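Brollon Storage Bin, white – my review after a whole craft season

I bought two of these in March when I finally admitted that shoe boxes were not a storage system. Everything I own that's small and colorful (beads, buttons, little plastic bits from kits I never finished) was living in boxes with the corners blown out, and every time I wanted something I had to tip the whole lot onto the table. My friend Amber Bickerstaff had a Brollon in her sewing room and kept going on about it, so I caved and ordered from Ukex. They came in 4 days, stacked one inside the other, and it took me and my husband pulling in opposite directions to get them apart.

So, the good stuff first! It's tall. Way taller than I pictured, and I love that, because I can throw in a whole project with its bags and packets and still not have it spilling over the top. The sides are smooth inside and wipe clean with a damp cloth, even after the glitter incident. I've dropped mine down the basement steps and all it got was a scuff.

The handle is set into the wall, so there's nothing sticking out to catch your sleeve on. It's comfortable enough for a short carry. I wouldn't want to haul one full of books with it, but for craft stuff it's fine.

Now the gripes. There's no lid. I knew that when I ordered, but I thought I could use the one from my old Marchuk tub and nope, not even close. Ukex does sell a lid separately for 17 dollars, and that seems like a lot for a flat piece of plastic. I'm using a folded dish towel for now – not pretty, but it keeps the dust and the cat out.

The other thing is that being so deep, it eats small items. Beads go straight to the bottom and stay there. Rostyslav Hladun at our Rarkanley craft night keeps his in zip bags inside the bin and I've started copying him, with mixed results, because I never zip them.
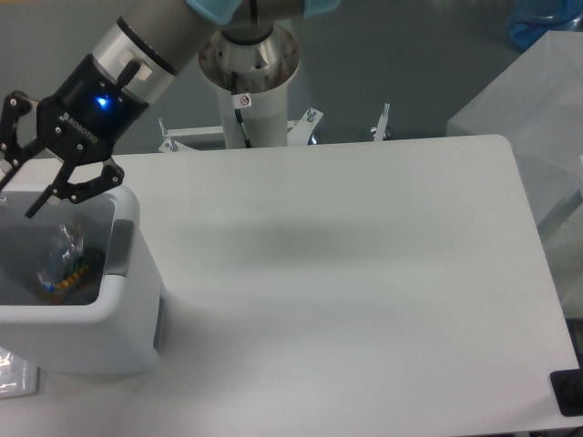
Best for: beads and small parts

A clear plastic bag in with the colored bits is pretty much how mine looks too, all crumpled up, orange and yellow and blue and green together. White is a good choice for this kind of thing, the colors really pop against it and you can spot what you're after without a flashlight. You get the gray handle on the inner wall too, and I like that little bit of contrast. It does want a decent sized table if you're going to work out of it, as it's no use up on a shelf where you can't see in.

Would I buy it again? Yes, and I'm probably getting a third for yarn. If you have 1000 tiny things and want them sorted by color, get a drawer unit. If you just want them off the floor, this does it. Four stars, and it'd be five with a lid in the box.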